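How to Limit Background Scans in Trandwood Desktop

Trandwood Desktop runs a full scan 10 minutes after each startup by default. On a computer with a mechanical hard drive, the scan competes with other programs for disk access. The steps below move the full scan to a quieter time and leave real-time protection on.

Before you begin

Sign in with an administrator account. If the computer is managed through a Tirnent console, the schedule fields are gray and must be changed from the console.

Change the schedule

1. Right-click the Trandwood icon in the system tray and select Open Settings.
2. Go to Scanning > Full Scan.
3. Clear the box labeled Run after startup.
4. Select Weekly and enter a start time, such as 1:00 a.m.
5. Set Idle Delay to 30 minutes. The scan waits until the keyboard and mouse have been unused for that long.
6. Click Apply.

Limit the log size

Each scan adds entries to the event log. The default limit is 3000 entries. Older entries are removed first. To keep them, enter a folder path under Logs > Archive before the next scan runs.

Exclude a folder

Large backup files can be skipped. Go to Scanning > Exclusions, click Add Folder, and choose the folder. Do not exclude Downloads or the Windows folder. Folders synced with Shek are listed under Cloud Locations and have their own exclusion list.

Removable drives

USB drives are scanned when they are connected. A scheduled scan skips any drive that is unplugged when it starts.
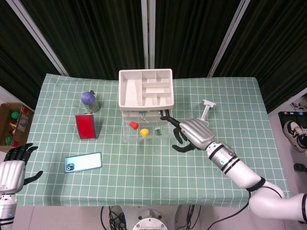 Drawer organizer with a divided top tray

To scan a drive by hand, right-click its letter in File Explorer and select Scan Now.

Check the result

Open Logs > History after the next scheduled run. The entry should show Completed and the start time you entered. If it shows Missed, the computer was asleep. Turn on Wake for scheduled tasks and click Apply again.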